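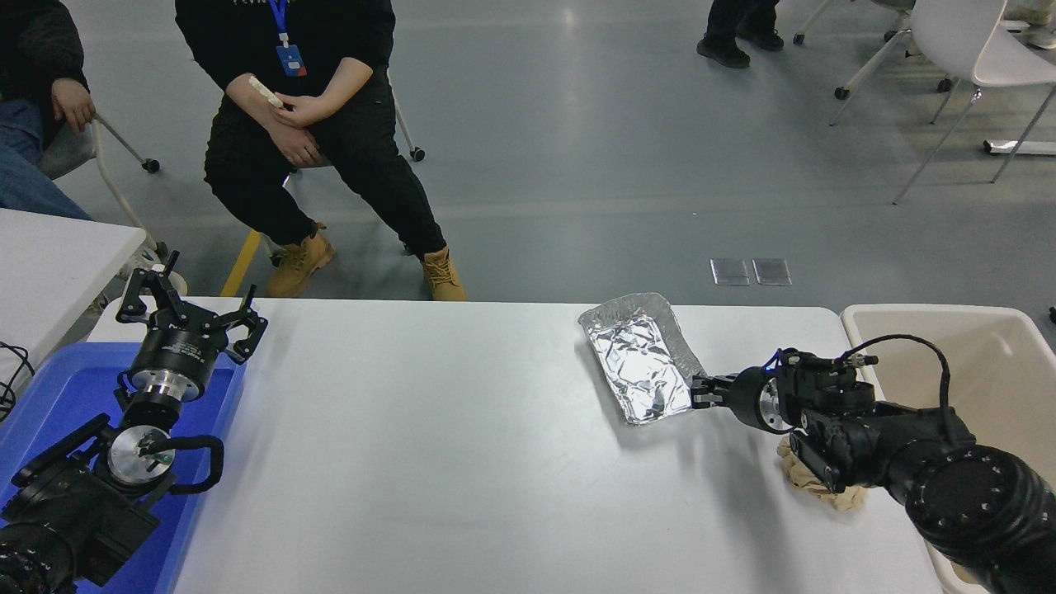 White worktable shared by several people: stopping trays sliding and the top marking

Asked by Nghĩa Lục, Thu 13 October
Tags: tables, surfaces, trays, shared rooms

We have a white rectangular table in a shared room with a hard grey floor. It is an Arnevby top on separate legs, bought in January. Two kinds of container live on it: plastic trays with a raised rim, and rectangular foil trays that we use for small parts and throw away when they split. There is usually a cloth on the table as well.

Three problems.

1. The foil trays move when anything touches the rim. They weigh next to nothing when empty and the base is never flat after the first day.
2. The top is picking up grey marks where the foil trays have been. Washing-up liquid takes off some of them.
3. People sit near the table on chairs with castors, and when a chair knocks a leg the whole top shifts a few millimetres. We have tape marks for tray positions, so this matters.

I have tried a rubber drawer liner under the foil. It holds, but it has left a yellowish patch the size of the liner. I would prefer not to screw anything into the top. What do other people use?

3 answers

Answer 1, accepted
Hrvoje Petek

Taking these in your order.

Foil trays. The base is the weak point. Put each foil tray inside a rigid tray of nearly the same footprint and fix the rigid one. The foil then becomes a liner and can be changed without losing the position. If you must use foil directly on the table, press the base flat over a board before filling it and put a thin steel plate inside. A plate of 597 g has been enough for trays of takeaway size on our bench. Less than that and the rim still lifts when it is pushed from one side.

Grey marks. This is aluminium rubbed off onto the surface. It sits on top of the finish and has not gone into it. Use a melamine sponge, damp, with very light pressure, and try it on the underside of the top first. On a glossy finish it will leave a dull spot if you lean on it. Cream cleaner also works but takes more rinsing. Once the foil is inside a second tray the marks will not come back.

The yellow patch is a separate matter. Plasticiser or antioxidant from the rubber has moved into the finish, and I know of no cleaner that removes it. Throw the liner away. Silicone baking mat is the usual replacement and does not stain in my experience — ours has been under a tray for two years. Cut it 5 mm smaller than the base on all sides so that the edge does not collect dirt.

Table movement. Check the feet first. Most tables of this kind have a threaded plastic foot, and on a hard floor one of the four is often not carrying any load. Put a sheet of paper under each foot and pull. If it comes out freely, wind that foot down until it grips. Then fit rubber cups under all four. Zariņš sell them in packs of four, but any cup that fits the foot closely will do.

If there are floor panels near the table, keep the feet off them. The lids are rarely level with the floor and some of them flex.

Comment from Nghĩa Lục: One foot was indeed hanging free. Wound down, cups ordered. The sponge removed all the foil marks except one, which seems to be a scratch.

Comment from Hrvoje Petek: If you can feel it with a fingernail it is a scratch. Leave it.

Answer 2
benchwise53

Double-sided tape. We use the Prakside removable one under plastic trays. Holds fine, comes off with a hairdryer. Don't use the carpet kind.

Comment from Hrvoje Petek: Removable tape is acceptable on plastic. It will tear the base out of a foil tray.

Answer 3
Guest

Get a heavier table. We replaced ours with a Cedora, 90 kg with the shelf fitted, and it has not moved when a chair hits it. It does need two people to carry the top. Also you could put the chairs somewhere else.

Viewed 2370 times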